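Section 4: Finishing and Storing Small Knitted Items
Wulten Household Textile Care Guide 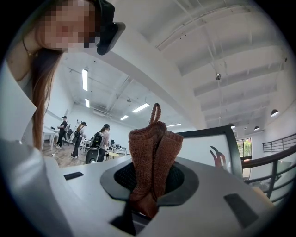 Figure 4-1. Small knitted item in rust-brown yarn, with knitted loop at top.

4.1 Scope
This section applies to small hand-knitted and machine-knitted items, including pouches, mitts, pot holders and hanging ornaments. For blankets and garments, refer to Section 5. Items made from Draleo felted yarn are covered in Section 6 and must not be treated as described here.

4.2 Before You Begin
Read the fiber label on the yarn band. If the band has been lost, treat the item as wool. Remove any buttons, clips or cardboard inserts and set them aside.

4.3 Washing
1. Fill a clean basin with cool water. Add one capful of Lutska wool wash and stir until it is fully mixed.
2. Place the item in the water and press down gently until it is soaked through.
3. Leave the item in the basin for 16 minutes. Do not rub or wring.
4. Drain the basin, then rinse the item in water of the same temperature.
5. Roll the item in a dry towel and press along the roll with the palms of both hands.

CAUTION: Sudden changes in water temperature may cause wool to shrink. Shrinkage cannot be reversed.

NOTE: Dark or strongly colored yarns may release dye during the first wash. Wash these items separately until the rinse water runs clear.

4.4 Shaping and Drying
1. Lay the item on a blocking mat and smooth it to its finished size by hand.
2. Straighten any loop or handle. Pin at the base of the loop only - pins placed at the top will leave a point in the yarn.
3. Allow the item to dry flat, away from direct heat. Turn it once when the upper side feels dry.
4. Remove the pins and check the seams. Repair loose stitches with matching yarn before the item is used.

CAUTION: Do not hang an item by its loop while it is wet. The weight of the water will stretch the stitches.

4.5 Storage
Store knitted items clean and fully dry, in a cotton bag or a lidded Cheng box. Up to 80 small items may be kept in one standard box, provided that the lid closes without force. Place heavier items at the bottom. Inspect stored items each September for signs of moths, and refer to Section 8 if any damage is found.

Section prepared by Duyên Tôn. Reviewed by Guoqing Xiao.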